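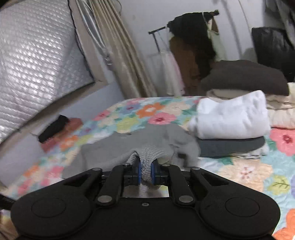

Gray knit on a floral bedspread

Removing iron staining from quartz without etching the calcite
Posted by Keegan Rewi

I have a cabinet-size quartz cluster, self-collected in November, with orange iron oxide coating most of the prism faces. Two small calcite rhombs sit near the base and I want to keep them. Oxalic acid is the usual method, but I understand it will attack the calcite. Is there a neutral alternative that works at room temperature? The points are intact and I would like to avoid brushing.

Ornella Vitale
Use a buffered dithionite solution (often called Waller's solution): sodium dithionite, sodium bicarbonate and sodium citrate in distilled water. It runs near neutral pH and is much gentler on carbonates than oxalic acid. Citrate can still dull calcite luster over a long soak – check every few hours and pull the piece early. Mix it fresh, in a covered container, outdoors or under a hood. It gives off sulfur dioxide and loses strength within a day. Keep dry dithionite away from moisture, and never add acid to the bath. Rinse in several changes of distilled water afterward. Thick crusts may need 2 or more baths.

Nkechi Eze
I just use oxalic on everything, comes out fine. Pick the calcite off, it's common.

Ashraf Saber
Oxalic will leave a white calcium oxalate film on any calcite in the bath, and it is hard to remove. I would follow Ornella's method. Test a stained offcut from the same pocket first if you kept one. If the orange does not change after 6 hours in fresh solution, the color may be from inclusions under the surface, and no bath will reach those. Wear gloves and eye protection.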